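仿真广场里跑语言指令导航，记一笔

2025年11月

好久没写了，先把这阵子的结果倒出来，不然下周自己都忘。

背景很短：小车，低视角单目，只给一句话，比如“沿着人行道往前，过了报刊箱再停”，让策略自己走。没有地图，没有激光。全部在仿真的街区广场里跑，真车的事以后再说。方法就是在Drindix那套基线上改了一处：原来每一步都重新读一遍整句指令，我改成先把指令拆成几段，走完一段丢掉一段，模型只盯着当前这段。听起来很土。训练也便宜，一张卡过夜。

另外加了地面上的小东西。落叶，香蕉皮，随机撒。指令里一个字都不提它们，就看策略会不会被带偏。 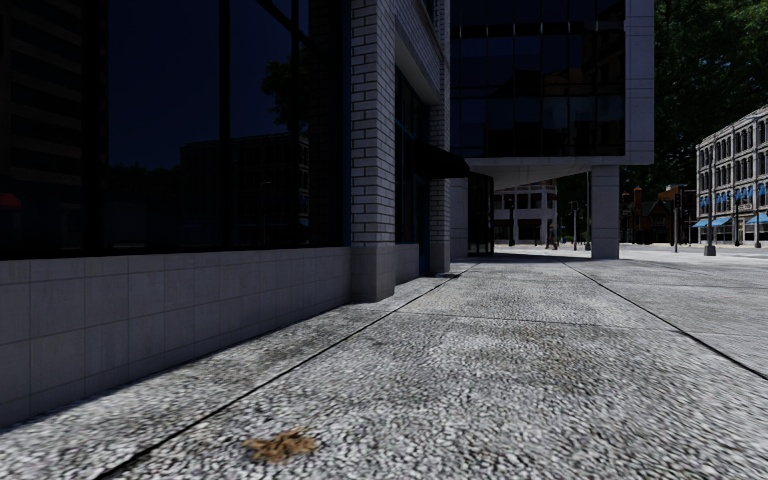
一、怎么测的

总共300个回合，起点和朝向随机，同一句指令换3种说法。成功的定义：停下来的位置离目标不超过2米，中途没有下人行道。超时算失败，原地打转也算超时。

基线我也用同样的种子重跑了一遍，没有直接抄之前表里的数，之前那张表用的是旧版渲染，光照都不一样，比了没意义。

二、结果

分段版本成功269个。基线没到这个数，差得还挺明显，具体表格等我把日志理干净再贴（有一部分回合的日志存重名了，被覆盖，气死，正在补跑）。

说几个看回放看出来的东西：

玻璃。一楼大面积深色玻璃，里面反着树和楼，基线经常往那边偏，好像觉得那里还有路。分段版本也偏，但少。我猜是因为当前段里有“沿着人行道”这几个字一直顶着，没被后面的词稀释掉。纯猜，没做消融。

地砖接缝。完全没想到的一个坑。黑色的长缝斜着穿过去，策略会跟着缝走，像跟车道线一样。前几版特别严重，后来训练时把地面纹理随机旋转，好了大半。

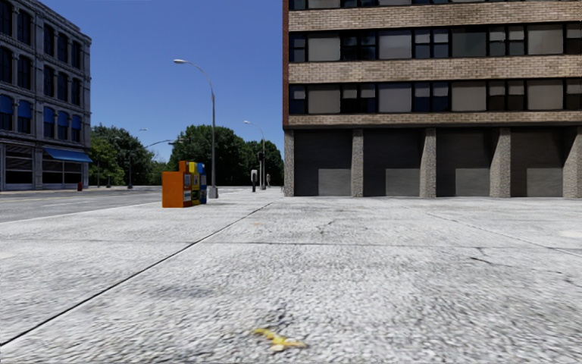
这个旋转增强其实一行代码的事，但是要注意阴影不能跟着转，我第一次就是连阴影一起转了，训出来的策略见到影子就减速，查了两天。在查的过程里还发现相机高度的噪声被我写成了零，等于没加。改完重训，分数反而掉了一点点，不过换起点的时候稳多了，我就留着了。

小障碍物这块，结论比较无聊：绕得过去，绕完会忘事。就是说它避让之后朝向变了，当前段的进度估计跟着乱，有时候提前判定“这段走完了”，后面就全错位。失败的回合里这种最多。现在想的办法是给进度估计单独喂一小段历史帧，还没跑。

三、还没搞定的

地标词。“报刊箱”这种近处的还行，“街角那栋有蓝色遮阳篷的楼”就很飘，远处细节糊，换个位置又被柱子挡掉一半。挡住之后模型不会等，直接换一个看着像的目标冲过去。从挑檐底下穿出来那一段尤其容易犯，暗处到亮处，画面一变，进度估计跳一大截。

还有就是指令换说法，三种说法里最口语的那种掉分最多。拆分那一步是用规则写的，口语一来就切错地方，切错了后面神仙难救。可能要换成学出来的切分器，但我不想为了这个再堆一个大模型进去，违背初衷了。

代码一月前放出来，现在的仓库脏得没法见人，配置文件里还写死着我自己的路经。 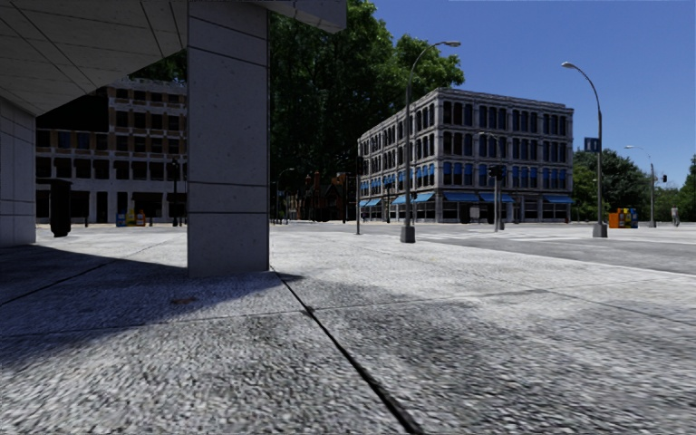 Zlata Kravets：分段丢弃那一步有没有试过软的？比如给走完的段降权重，别直接扔。我们之前硬切，一旦判早了就回不来，跟你说的错位很像。另外失败回合能不能按“判早”和“判晚”分开列，混在一起看不出进度估计到底往哪边歪。

回复：软的试过一个很粗糙的版本，权重按步数衰减，训练不稳就放下了，可能是我学习率没调。判早判晚可以分，补跑完一起列到表里。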